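Comparing two grippers in simulation, same arm – fair test or not?

Posted by tinbox_266
January 19, 2021

I have a choice between two grippers for a small pick job, the Cuvska and the Prarkex. Before spending money I am running both in simulation on the same arm with the same controller settings. The part is a small round thing and the goal is to pick it up and hold it.

The Prarkex drops it more often. I ran 706 trials and changed only the gripper model between them. My worry is that I'm comparing two model files and learning little about the hardware. How do people check this?

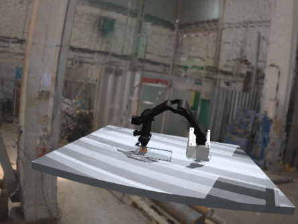
Test setup with the orange target under the gripper.

I can post the contact settings if they help.

Nipon Saithong
Check the friction and contact values first. Gripper models from different sources often come with different defaults for the finger pads, and that alone can change your drop rate. Set the same friction on both, run again, and see if the gap stays.

Then look at the tool center point. If it is off by a few millimeters on one model, the fingers close off center and a round part squeezes out. I had this on a Skusirton arm in April and spent two weeks tuning the wrong thing – the grip force was fine the whole time.

Also log where each drop happens. Drops at closing usually mean alignment. Drops during the lift usually mean force or friction.

gearhead_marl
just buy the cuvska, sim is never right anyway

padprint
I agree with Nipon on the friction. I would add mass and inertia for the gripper itself. A heavier tool on the same controller gains will sag or overshoot a little, so "same settings" may favor the lighter one. Tune the gains for each gripper and report both results. If you can borrow either gripper for a day, do 50 real picks and compare the drop rate with your sim numbers.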